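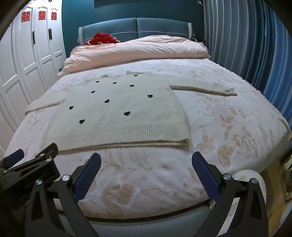

Larkmont notebook, hand unit. Entered by A.-A. Marchand, November, 9:40 pm. Read and marked up by H. Brøndum.

Workshop > Notebooks > Larkmont > Hand unit > Sweater folding

Goal for this session: run the hand unit on a real garment on a real bed, find out what the linkage does under cloth loads, and get a recording clean enough to replay on the bench arm at Delacroix. Towels on the bench have told us what they are going to. The knit is heavier, it stretches, and the bedding gives under the fingertips.

Test piece is the light gray sweater with the black hearts. Laid face up, neck toward the headboard, hem toward the footboard. Duvet pushed up to the head of the bed. Left sleeve in first, right sleeve second, then hem to collar. Left and right here always mean left and right in the camera view. Halfdan's earlier notes use wearer's left, so swap them when comparing.

State of the unit at start

Both fingers fitted with the blue mesh-pattern pads. Linkage shimmed on both sides. Encoder is the Ekum part on the trigger shaft, unchanged. Board is the Comeck with the older firmware, also unchanged, because I did not want two variables moving at once. Side bracket on the left with the dark blue strap on its outer end. Camera in the usual position, looking forward over the fingers.

Zeroed the encoder fully closed, opened to the stop, closed again. Returned to zero. Repeated after tightening the linkage screws and got the same reading. Cable strain relief still looks poor but holds.

Sleeves

Left sleeve: approach from the foot of the bed, fingers open, tips angled down. Pinch at the cuff, lift, carry across, lower, release. The rib on the cuff is the best thing on the garment to grab. It stands up between the pads on its own once the tips have pushed a little way into the mattress, and the pads need very little closing force to keep it. Further up the sleeve the plain knit lies flat and the tips skate on it before they catch.

The sleeve does not land where the cuff is aimed. The cuff goes down first and the rest follows with a twist in it, so the fold line at the shoulder comes out diagonal. On the bench with a towel this does not show. Tried a second pinch nearer the elbow to straighten it. That worked, but it adds a regrasp, and every regrasp is a place for the replay to go wrong.

Right sleeve: same method mirrored. Harder for me with the bracket on the left, because the wrist has to come over further and the bracket end swings down toward the bedding. It touched the sheet on two attempts. No damage, but the contact shows in the pose track as a small kick. I can avoid it by raising the elbow, at the price of a tiring arm. Moving the bracket up the body would fix it properly.

Hem

The hem is where the time went. It is a wide rib and the lower edge curls, so a pinch from straight ahead tends to close on the curl alone and leave the rest of the band behind. The fold then starts with a roll in it. Coming in lower, with the tips pressed into the sheet just short of the edge and slid forward, picks up the full band. It also picks up the sheet if the tips go too deep. The sheet is thin and already wrinkled, and once a wrinkle is between the pads along with the rib there is no way to tell from trigger feel. I only noticed when the bed came up with the sweater.

Worked out a sequence that was repeatable by the end:

1. Open to the stop and approach low from the foot of the bed.
2. Touch down short of the hem. Stop moving.
3. Slide forward until the band rides up.
4. Close until the trigger goes firm, then no further.
5. Lift a little and pause.
6. If the sheet lifts too, open, back out, start over.
7. Carry toward the collar, keeping the lift low.

Step 5 needs to be a real pause. I was rushing it, and in the recording it reads as a continuous motion with no place to put a check. If the arm is ever going to decide for itself whether it has sheet in the grip, it needs a few still frames at that point.

With a single gripper the fold to the collar always drags one side. Picking up the middle of the hem drops both corners, picking up a corner skews the body. Middle first and then a tidy at each corner gave the better result. A second hand unit would solve this and is out of scope until the first one stops changing.

Pads

The mesh pattern holds knit well. Release is less good. On opening, the yarn stays hooked on the pad face for a moment and the sleeve is pulled back slightly before it drops. Worse on the right finger than the left. I swapped the pads across and the problem stayed on the right, so it is the finger angle and not the pad. At full opening the right finger toes in a touch compared with the left, and the face drags along the cloth instead of backing away from it.

Checked the linkage with the pads off. The right side has play at the lower screw. Tightening it far enough to remove the play makes the joint stiff, and then the return spring does not bring the finger all the way out. Backed it off until the spring could win. The real answer is a new bushing. The shim was only ever there to get us through the towels.

Lint is going to matter. The pads had gray fuzz in the mesh after the session. I brushed it out dry with a toothbrush and that was enough. Add it to the start-of-session list.

Camera

The lens takes in both fingertips and the entire garment from the foot of the bed, which was the point of going this wide. Straight things toward the edges bend, the curtains on the right most obviously. The footboard curves across between the fingers and hides nothing I care about. For pose tracking the room is easy: wardrobe moldings, door handles, the red double-happiness cutouts and the headboard seams all give it hard edges to hold. The print on the sheet is faint and moves when touched, so I would like the tracker to ignore everything on the mattress. It currently does not. When the duvet slumped during one of the hem attempts the track slid with it and took a while to recover.

The hearts help. They are dark on light, they sit in known places on the front of the sweater, and they disappear one after another as the body folds over. Halfdan's idea is to use them as a free measure of fold progress. I am in favor for debugging and against for anything we keep, since the next sweater will be plain.

Exposure was left on automatic. The view brightened each time the gripper body swung close to the lens, and the wall changed shade with it. Lock it next time before the first approach.

Recording

Kept one full run, both sleeves and hem, 2,976 frames. The rest are partials and I have deleted the ones where the sheet came up, apart from a single example to test against. Trigger log and video start together but do not stay together. Lag at the end of the kept run is up to 16 frames, video behind trigger. It grows steadily, so it looks like a clock rate error and not dropped data. Counter in the trigger log has no gaps. The counter on the video side resets if the cable is bumped, see strain relief above.

Corrected the kept run by stretching the trigger log to match at both ends, with fingers closing on the left cuff as the first mark and the final release as the last. Checked in the middle against the right sleeve release and it lines up by eye. Good enough for replay. Not good enough to do by hand each time. The Comeck board has a sync input we have never wired up.

Replay on the bench arm not attempted yet. The bench has no mattress, and I expect the push-down at the hem to trip the force limit on a hard surface. Suggest a folded blanket with a sheet over it as a stand-in before touching the limit.

Changes wanted, in the order I would do them

- Bushing on the right lower linkage joint. Remove shim. Do the left side too while it is apart.
- Strain relief on the camera cable.
- Wire sync input, update firmware after that works and not before.
- Side bracket higher on the body. Check that the strap still reaches.
- Tracker mask for the mattress area.
- Exposure lock.
- Fingertip profile: try a thinner leading edge for sliding under the hem. Print one pair only.

H.B., added later: agree on the bushing. I have 4 of the flanged type in the drawer under the lathe at Delacroix, take what you need. On the tip profile, be careful. A thinner edge will go under the hem more easily and will go under the sheet more easily as well. I would try a rounder tip at a shallower approach first, it costs one print and no redesign. On the sheet problem in general, could the trigger current tell us? Rib alone and rib plus sheet ought to compress differently.

A.M., reply: there is no trigger current, it is a spring and a thumb. Finger gap at firm close might show it. The log has that already. Pulled the gap from the kept run and from the bad example: the bad one closes slightly wider, but the difference is smaller than the play in the right joint. Ask again after the bushing.

H.B.: fine. Bushing first. Leave the sweater out, I want to try the hem left-handed.

Left on charge: battery pack, both cells. Encoder zero written on the tape on the grip. Pads brushed and refitted, left and right as before the swap.

This site uses cookies to remember your notebook view and sign-in. Accept all | Only necessary | Cookie settings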